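News > Media Releases > Sport on Campus

Student radio at Hollbridge to broadcast every home game of the women's ball hockey season

HOLLBRIDGE, April 19, 2025 – The student station of Hollbridge College announces that it will carry live all 13 home games of the women's ball hockey team, beginning with the opening match against Quintela. It is the first time that the station follows one team during a complete season.
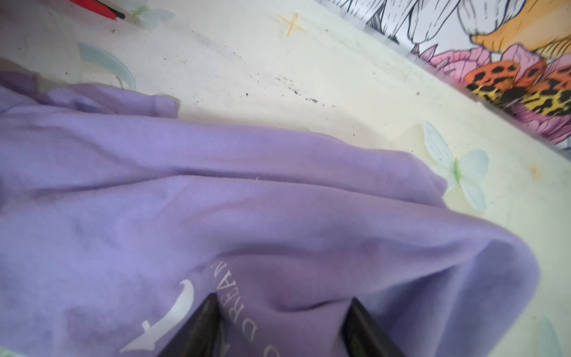 Page last modified by: Communications Office, 2:40 p.m.

The commentary will be made by Tonantzin Camacho and Davoud Vahidi, both third-year students. They have presented together the weekly program "Second Line" since January. Each broadcast starts 20 minutes before the first faceoff and includes a short talk with one player from each side.

"We have learned to speak about the game when we are only two in a small studio," said Camacho. "Now we will sit beside the rink, and we must describe it at the same moment as it happens. I am nervous, but in a good way."
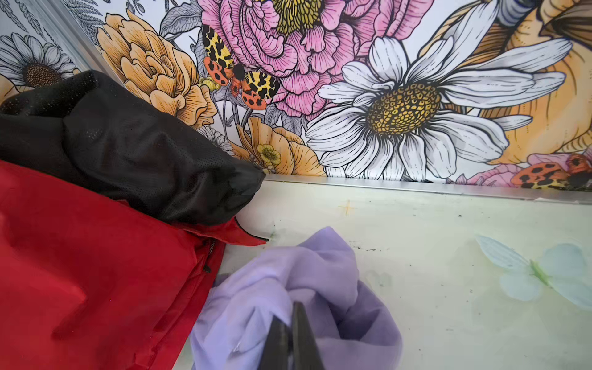

The station has received new headsets and a portable mixer from Feradico, an audio shop in the town centre, which will be the sponsor of the program for one season. The agreement does not give the sponsor any influence on the content.

Shirin Tabrizi, station manager, said that the request came from the listeners. "In our winter survey we had 300 answers, and the most common wish was more live sport from our own campus. Many families live far away and cannot travel to the games."

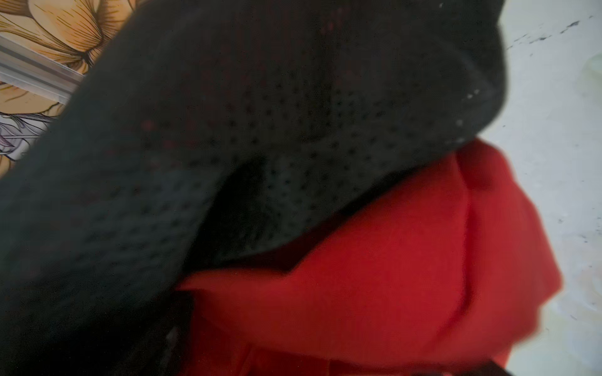
Volunteer positions are open for statistics, sound and social media, and no experience is necessary. The crew will wear red and black, and the black will be a perforated mesh, the kind with a regular grid of tiny holes. Training takes place in the Rinden Building and lasts two evenings. Students can write to Hsin-yi Tseng, sports producer, and the station has space for 40 persons in the first group.

Games can be heard on the campus frequency and on the station website. Recordings will be available the next morning.

Media contact: Saeed Shojaei, Communications Office, Hollbridge College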